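Can a Machine Do the Chores Yet? Frequently Asked Questions

The short answer is "some of them, slowly". The longer answer is the rest of this page, which we update when the robots improve or when we get tired of answering the same emails. 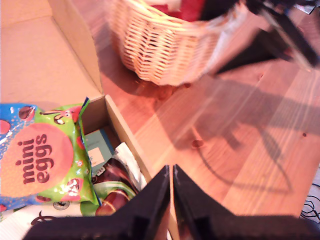

A reader in Waltach wrote to say she would believe in household robots the morning one of them put away the Easter things without being asked, and that until then she would go on regarding them as expensive lamps. We have had worse definitions of progress from people with research budgets.

Why do you keep going on about tidying? Isn't that the easy part?

It's the easy part for you. You have been picking things up since before you could talk. A cardboard box with a bag of Mini Eggs in it, some foil-wrapped eggs and a crumpled bit of paper is a nasty little exam for two fingers. The bag bends. The foil shines, and shiny things confuse cameras. The paper weighs nothing and changes shape when you look at it sternly. A steel bracket on a conveyor is far better company.

So what can they do at home today?

Hoover a floor, provided you have tidied the floor first. Mow a lawn of a sensible shape. Past that you are mostly into research and demonstrations, where an arm can fold a towel, load a few plates or move objects from one container to another. Ask how many goes it took.

And on the shop floor?

Much better. If the same part turns up in the same place facing the same way, a machine will shift it all night and never ask for the radio on. Trouble starts with mixed boxes. The packing line at Clellitz handles 300 seasonal gift boxes in a shift, and the arm there does the lids. People still do the insides.

I saw a video of a robot clearing a whole kitchen. Was it faked?

Probably not, but look in the corner for a little "8x". Plenty of clips are speeded up, and in plenty of others a person with a set of controls is doing the thinking. Both are fair enough if the maker says so. Read the small print under the video, and if there is none, draw your own conclusions.

Why only two fingers?

They are cheap, tough and easy to control. Hands with five fingers exist and look marvellous, and they have a great many more parts to go wrong. Two fingers will cope with a surprising share of household objects. They are less happy with anything flat on a hard floor, as you will know if you have ever tried to pick up a coin in mittens.

Would it crush the chocolate?

It might. Gripping hard enough to hold and gently enough not to squash is a skill in itself, and not every gripper can feel what it is doing. In the Prenska sorting trial, 277 foil eggs went from one box to another and about 60 arrived in a condition the organisers called "cosmetically altered". They were still eaten.

How does it know what to keep and what to throw away?

It doesn't, unless it has been told or shown. An empty wrapper and a full one can look much the same from above. Then there is the tissue paper question, on which households are bitterly divided. Some families bin it. Others smooth it flat and keep it until the grandchildren inherit it. No machine can be expected to settle this.

Does sunlight matter?

More than you would think. Strong sun across a floor washes out detail and throws long shadows, including the robot's own. People ignore their shadows without effort. A vision system has to learn to. If you are testing one at home, try it in the afternoon with the curtains open as well as at night under a nice even lamp. The results will be less flattering and more useful.

Is it quicker than doing it myself?

No. Our own comparison used the Tsai test, which asks for one mixed box to be emptied and sorted into baskets. A bored adult took 2 minutes. The arm had not finished by the time we'd made tea, drunk it and washed the cups (by hand).

Then what is the point?

Speed isn't everything if you aren't in the room. A slow machine that worked safely while you were out would suit most of us, and would be a real help to anyone who finds bending and lifting hard. The words to watch there are "safely" and "while you were out". At present most of them like company.

Should I wait before buying one?

For a floor cleaner, no. They work, and the cat will get used to it. For something with an arm, yes, unless you enjoy reading manuals and have a tolerant family.

When will this page say yes?

Ask again after Easter. We haven't said which one.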